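Hadetley Wellness Boards > Everyday Health > Stress & Sleep

Thread: What do you do with the first hour after work?

saltedpretzel
Posts: 131

I get home at 5 and by the time I have put my bag down I am already annoyed at the dishwasher. Not at anything it did. Just its attitude. My doctor says my blood pressure is "worth watching," so I am watching it, and watching it makes it go up.

I've tried the breathing thing where you hold it and let it out slowly. I got dizzy and had to sit on the stairs. I've tried the tea. What do people do between the job and dinner that works and doesn't require buying a mat?

marigold_and_mud
I walk. Out the door, left at the mailbox, around the pond, home. No phone. If I sit down first I'm done for, so I keep my shoes by the door and change into them standing up like a flamingo. Took me most of a spring to get used to it and now I get itchy if I skip.

Turnip Greens
Nap. 21 minutes. Twenty is not enough and anything past that and I wake up not knowing what country I'm in.

kneesofclay
Posts: 200
Napping at 5 is a great way to be wide awake at midnight reading about mattress toppers. Ask me how I know. I agree with the walking.

Turnip Greens
Works fine for me. Some of us fall asleep at night because we have clean consciences.

kneesofclay
Some of us have met my conscience and it's not the problem. It's the mattress.

saltedpretzel
Walking is possible. It's dark when I get home half the year, though, and my street has no sidewalk and one very committed goose.

oat_milk_skeptic
Has anyone here done the Clernon evening classes? It's stretching and then you lie on the floor under a blanket while someone plays a bowl. I went in prepared to hate it. I now own the blanket.

marigold_and_mud
I did Clernon for a few months. The teacher was lovely but the parking lot undid all her good work. I'd come out floating and then spend ten minutes trying to back out past a minivan.

oat_milk_skeptic
You have to go to the early one. The late one is a bloodbath.

bellwether_b
I'm going to be the grump. I don't think you can relax your way out of a job that makes you miserable. I did the classes, the tea, the gratitude notebook (page one: "the notebook is nice"). What helped was telling my boss I don't answer messages after six. She sulked for a week, then started doing it too.

kneesofclay
That's great if your boss is a person with feelings. Mine is a scheduling app.

saltedpretzel
I kind of agree with bellwether and I also can't do anything about it until May, when the contract's up. So for now I need something that gets me from the driveway to dinner without picking a fight with an appliance.

Turnip Greens
Nap.

hobbes_in_the_garage
Hands. You need something to do with your hands that isn't work and isn't a phone. My sister knits. My neighbor bakes bread nobody in his house will eat. I mess with old computers. I'm bad at it and I don't care, and an hour goes by without me once thinking about my inbox.
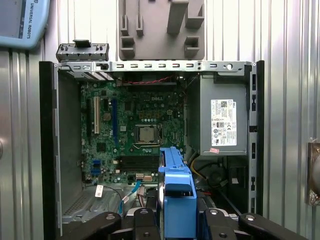 Side panel off, blue drive caddy at the bottom.

kneesofclay
If I took a computer apart my blood pressure would be in the newspaper. But I see the point. I used to do jigsaws.

oat_milk_skeptic
Why did you stop?

kneesofclay
Cat.

bellwether_b
Isn't that more screens, though? The whole advice is to get away from them.

hobbes_in_the_garage
No screen involved until the end, and I rarely get to the end.

marigold_and_mud
Has anyone tried the Kiani drops? They're at the register at my grocery store and the label says "calm" in very small, very expensive letters.

bellwether_b
Save your money, and check with your pharmacist first if you take anything for blood pressure. Saltedpretzel, that goes for you too. "Herbal" doesn't mean it gets along with your pills.

marigold_and_mud
Fair. I put them back and bought a pear.

saltedpretzel
OK, reporting back. I dug out the crochet hook I bought during a previous self-improvement phase, and I've been doing a row or two in the car before I go inside. The neighbors think I've been locked out. I have made either a scarf or a very long potholder. Dishwasher and I are on speaking terms.

Turnip Greens
You could also nap in the car.

oat_milk_skeptic
What yarn?

saltedpretzel
Prilier, the cheap one, in a green that looked better in the store. It sheds. I have been picking it off my dinner.

kneesofclay
Fiber.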